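Chapter 13
Dressing Tables and Their Mirrors
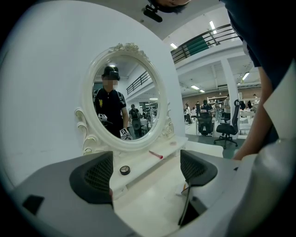
A dressing table is a small table with a mirror fixed above it, and most of the faults that bring one into a workshop come from that arrangement. The top is light. The mirror is heavy, stands high, and is held at a few points along the back edge. Each time the table is moved, those points carry the strain.

In this chapter you will learn to examine a dressing table before work begins, to take the mirror off and refit it, and to repair and touch up carved ornament on a painted frame. Chairs and stools are covered in Chapter 20. You should already be comfortable with the glues and fillers in the earlier chapters.

Terms used in this chapter

Crown: the ornament at the top of a mirror frame. Roses and leaves are common, as are shells and ribbons.

Side supports: the uprights on either side of the mirror. They may be plain posts or scrolled pieces that rise from the tabletop.

Tabletop: the working surface. Makers' catalogues sometimes call it the deck.

Painted white pieces

White dressing tables with an oval mirror and a carved frame have gone in and out of fashion several times. Learners often assume that a white finish is the easy one. It hides the colour of a filler well enough, but it shows every change in sheen, and old white paint has usually yellowed. A touch-up mixed from fresh white will stand out in daylight. Mix a small amount, let it dry on a card and compare it near a window before any goes on the frame.

Raised flowers should be cleaned with a soft dry brush before anything wet is used. Dust packed behind a petal turns to grey paste when damp and is hard to get out of the undercuts.

Setting up

Work with the table at its normal height, away from foot traffic, and keep only the tools for the current step on the top. A screwdriver and a roll of tape will cover most of the first inspection. Put small caps and screws in a labelled tray as they come off.

Case study: the Eskildsen table

Hafþór Frandsen ran a repair shop in Skundport and took in a painted dressing table bought in 2000. The owner's complaint was a mirror that leaned forward. He found one support screw stripped and the other replaced with a shorter one. The repair was quoted at $390, most of it labour. Read his notes in the next section, then list the checks you would make before loosening either support.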